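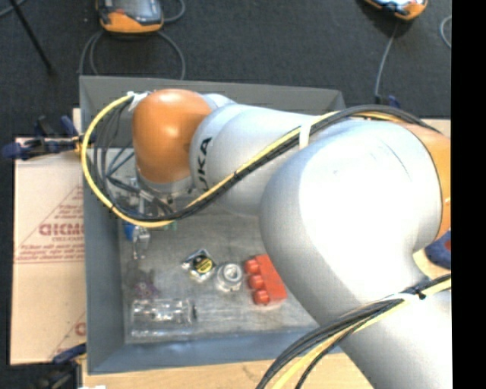
A gray bin with a small mix of objects in it.

Last updated: Thursday, April 6, 2023
2 min read

Bin Packers and Sorters, Part Time - Clallo

Clallo is hiring 6 people to sort and pack mixed small goods at our Abera building. You will empty bins, check each item against a list, and put it back or set it aside for the Hedero shelves. Most bins are scuffed from use, so wipe the floor of each one before refilling it.

Shifts are four hours, mornings or afternoons. A normal shift covers some 100 bins. You need to be able to lift 40 pounds and stand for most of the shift - there is a break halfway through. No experience needed. Training takes two days and is paid.

People who worked with us in January may apply again. Pick up a form at the Drurimach front desk or ask for one by mail. Please list the shifts you can work and the earliest day you can start.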